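4.2 Table rules for hand-held grippers

1. Clip the cloth at the far edge before any garment is placed.
2. Rest both grippers above the table, fingers open.

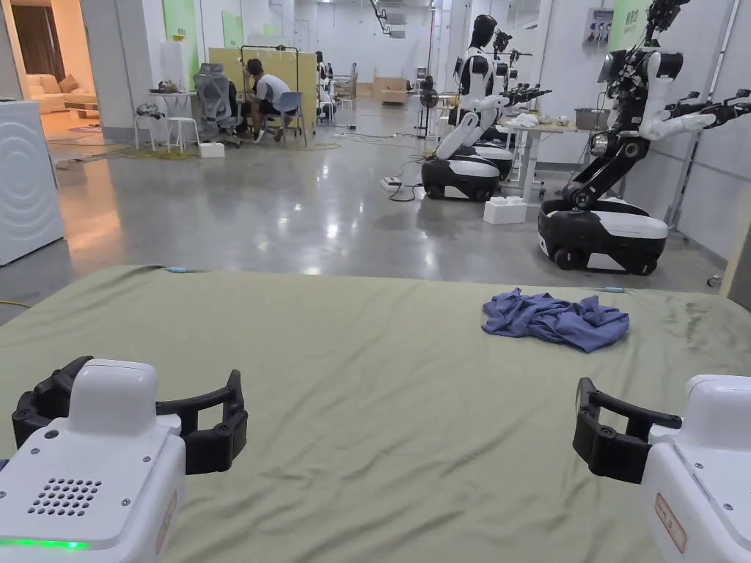
Fig. 11. Start position, fingers open.

3. Grip the hem with one tool and a sleeve with the other.

CAUTION: Do not pull a sleeve past the table edge.
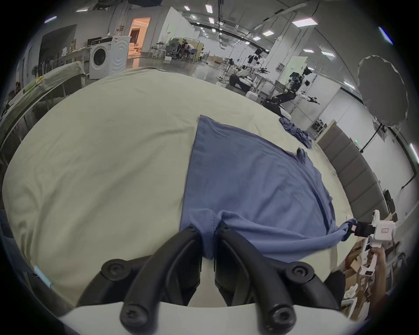
Photo: Soudabeh Ghorbani / Skeliline

4. Release both jaws before changing garment.

Note: Log torn garments under code 273. Rules revised 2020-08-25, E. Briggs.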